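Wudport shop shortens pad service on hand-held grippers

WUDPORT – Flolleris has changed the way it maintains the hand-held grippers used in its fabric handling program, moving pad replacement from a fixed monthly date to a count of working cycles. The new schedule took effect in August and covers all 32 units in service.

The grippers are two-finger tools carried by an operator, who uses them to pick up, fold and lay out cloth items in ordinary rooms. Each closing of the fingers is logged as one cycle. Under the old schedule, pads were replaced at the start of the month regardless of use. Maintenance records showed that some tools had barely been used by then, while others had run well past the point where the pad texture began to flatten.

Pads are now inspected at 152 cycles and replaced at 426. A tool that reaches the upper figure during a shift is tagged and returned to the bench before it goes out again.

"Thin cloth shows you a worn pad first," said Yolotzin Esquivel, who runs the maintenance bench. "A box or a bottle will still hold. A sheet starts to creep out at the corner, and the operator squeezes harder to make up for it. Then you have a pivot problem as well."
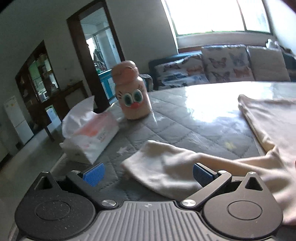 The bench procedure begins with cleaning. Lint and dust are brushed from the housings and finger joints with a dry nylon brush. Compressed air is no longer permitted, as it was found to push fibers into the joint clearance. Pads are wiped with a damp lint-free cloth and left to dry fully before inspection.

Finger alignment is checked next. The technician closes the tool on a strip of paper and pulls the strip from each side in turn. Resistance should be equal. If one side releases early, the pivot screws are backed off a quarter turn, the fingers are closed by hand until the pads meet flat, and the screws are tightened again, alternating left and right. Thread locker is applied only after the paper test has been repeated.

Replacement pads come from Fustent in matched pairs. The bench does not fit a single new pad opposite a used one, even when only one shows wear. The difference in thickness is small but enough to shift the closing point off center, and the opening measurement recorded by the tool then no longer agrees with its calibration.

Calibration is the last step. The fingers are run from fully open to fully closed five times, and the readings are compared with a set of gauge blocks. A tool that fails twice is stripped and its joint bushings are changed.

Flolleris logged 319 service entries under the old schedule. According to Esquivel, the most common fault was uneven grip, followed by loose pivot screws. No comparison with the new schedule has been released.

A second bench is being fitted out at the company's Zalewska site, which now ships its tools to Wudport for any work beyond cleaning. It will use the same cycle limits and the same paper test. Bushing changes will remain at Wudport until the Zalewska technicians have been trained on the gauge blocks.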